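双腕卓上ロボットキット「Kivance」 試用モニター・遠隔操作オペレーター募集のご案内

はじめまして。Plerkisovで製品企画を担当しておりますSnædís Bisgaard(スナイディス・ビスゴー)です。長い募集文になってしまいましたが、応募を迷っている方にこそ読んでいただきたくて、削れませんでした。お茶でも飲みながら、気になるところだけでもお付き合いください。

私たちは、机の上に据えて使う双腕のロボットキット「Kivance」を作っています。二本の腕をレールに並べて取り付け、人が手元の操作器で動かしながら、家の中の細々とした作業を覚えさせていくための製品です。大学の研究室や企業の開発部門には少しずつ使っていただけるようになりました。次は、ロボットの専門家ではない方にも触っていただいて、どこでつまずくのか、どこが面白いのかを、遠慮なく教えてほしいのです。

そこでこの夏、Weltcombeの作業室に通って実際にキットを使ってくださる方を12名募集します。期間中に働いていただく形ですので、謝礼ではなく、時給をきちんとお支払いします。

どんなことをするのか

ひとことで言えば、ロボットの腕を借りて机の上の用事を片づけるお仕事です。操作器を両手で握ると、左右の腕がそれぞれ皆さんの手の動きについてきます。指を閉じればグリッパーも閉じます。最初の三十分ほどは、思ったところに腕が行かなくて笑ってしまう方がほとんどですが、たいてい初日のうちに、物をつまんで隣に置くくらいのことはできるようになります。

課題は毎回違います。トレーの上の物を両方の腕で扱ったり、かごに入れた物を取り出したり、瓶を並べ替えたり、布をたたんだり。片腕で済むものもあれば、両腕の息を合わせないとどうにもならないものもあって、私自身は後者がとても好きです。右の腕で支えているつもりが、つい左に気を取られて右がお留守になる、あの感じはやってみないと伝わらないかもしれません。

作業台のまわりも、回ごとに模様替えをします。壁紙を替え、置物を替え、机の天板の柄まで替えます。担当者が雑貨店めぐりに凝っているせいもあるのですが、いろいろな部屋の様子の中で作業をしておくことが、あとで腕に覚えさせるときに効いてくるのです。先日の回は、白地にオレンジがかったダマスク柄の壁紙に、灰色の大理石模様の天板という、なかなか華やかな取り合わせでした。金色の針金細工の置物も奥に立ててあります。青い四角い物を載せた白いトレーのところで、左右のグリッパーがぴったり寄り合っています。

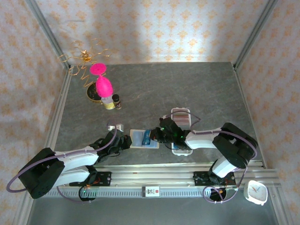
一日の流れ

作業室に着いたら、まず受付で体調の確認をします。そのあと担当者と一緒に、その日の課題の説明書を読みます。説明書は一枚の紙にまとめてありますが、わかりにくい書き方をしているところがあれば、ぜひ赤ペンで直してください。説明書の出来も、今回見ていただきたいもののひとつです。

操作は一回につき40分で区切り、間に必ず休憩をはさみます。肩や手首が疲れますし、集中が切れたまま続けても良いことはありません。休憩室には飲み物とお菓子を用意しています(おせんべいの減りがとても早いので、お好きな方は早めにどうぞ)。午前に二回、午後に二回が標準で、半日だけの参加もできます。

一日の終わりに、感想を書いていただく時間を取ります。「腕の戻りが遅く感じた」「緊急停止のボタンが遠い」「レールの位置を変える手順が面倒」といった短い言葉で十分です。書くのが苦手な方は、担当者に話してくださればこちらで書き取ります。

期間中に一度、キットの組み立てもお願いします。箱を開け、腕をレールに固定し、配線をつなぎ、動作確認をするところまで、付属の手引きだけを頼りに進めていただきます。途中で困っても、手引きのどこを見て困ったのかを教えてもらえれば、それが何よりの収穫です。工具はこちらで揃えてありますし、近くに必ず技術担当がおりますのでご安心ください。

募集する方

ロボットやプログラミングの経験は問いません。むしろ、経験のない方に半分以上入っていただきたいと考えています。18歳以上で、日本語の説明書が読めて、週に二日以上、Weltcombeまで通える方であればどなたでもご応募いただけます。

手芸や料理、模型作り、楽器など、手を動かす趣味をお持ちの方は楽しんでくださるのではないかと思います。四月に行った小さな試用会では、編み物がお好きだという方が二本の腕を驚くほどなめらかに動かしていらして、開発の者がみんな後ろに集まって見入ってしまいました。もちろん、不器用を自認する方も大歓迎です。操作がうまくいかなかったときの記録も、こちらにとっては同じように大切なものですから。

左利きの方、手の小さい方、眼鏡をお使いの方にも、ぜひ来ていただきたいです。操作器の握りは何種類か試作してあり、合うものを一緒に探します。座ったままでも立ったままでも操作でき、作業室は車椅子でもお入りいただけます。

待遇と条件

雇用形態:有期のアルバイト(社会保険は勤務時間に応じて加入)
時給:1,500円。研修の時間も同額です
交通費:一日1,000円まで実費を支給
勤務日:月曜から金曜のうち週二日以上。曜日はご相談のうえ決めます
勤務時間:一日四時間または七時間(休憩を除く)
期間:七月初めから九月末まで。ご希望があれば延長の相談もできます
服装:動きやすいもの。袖口が広がった服と、長く垂れる首飾りはご遠慮ください
持ち物:室内履き、筆記用具

参加してくださった方には、期間が終わったあと、Kivanceの貸し出しを一か月無料でお使いいただける権利も差し上げます。ご自宅に置くには少し場所を取りますので、学校や工房、ご友人との共同の作業場などでの利用をおすすめします。

映像と記録の扱いについて

操作中は、作業台の様子と腕の動きを記録します。カメラは作業台の上だけに向けてあり、操作する方のお顔を撮ることはありません。お名前と記録は切り離して保管し、どなたの操作かわからない形で製品の改良に使います。記録をどう使うかについては、契約の前に書面をお渡しして、質問がなくなるまでご説明します。途中で気が変わった場合は、ご自身の記録の削除を求めることもできます。

応募の方法

Plerkisovの採用ページにある応募フォームから、お名前、連絡先、通える曜日と、「最近、手を使って夢中になったこと」を短く書いてお送りください。履歴書はこの段階では要りません。最後の項目は作文の試験のようなものではなく、単に私たちが読むのを楽しみにしているだけなので、ジャム作りでも障子の張り替えでも、何でも構いません。

受付は6月1日(土)に始まり、定員に達した時点で締め切ります。書類を拝見したあと、Weltcombeの作業室で一時間ほどの面談と試し操作をしていただきます。面談には私と、技術責任者のEyvindur Dalsgaard(エイヴィンドゥル・ダルスゴー)が同席します。エイヴィンドゥルは口数の少ない人ですが、操作器のことになると急に話が長くなりますので、お時間に余裕をもってお越しください。

面談のあと一週間以内に、採否にかかわらず全員にご連絡します。今回ご縁がなかった方にも、ご希望があれば次の試用会の案内をお送りします。

作業室の場所

Weltcombe、Bech館の131号室です。正面玄関を入って右手の廊下を進み、青い扉が見えたらそこがPlerkisovの作業室です。呼び鈴の音が小さいので、返事がないときはもう一度鳴らしてください。見学だけのご希望も、フォームの備考欄に書いていただければ日程を調整します。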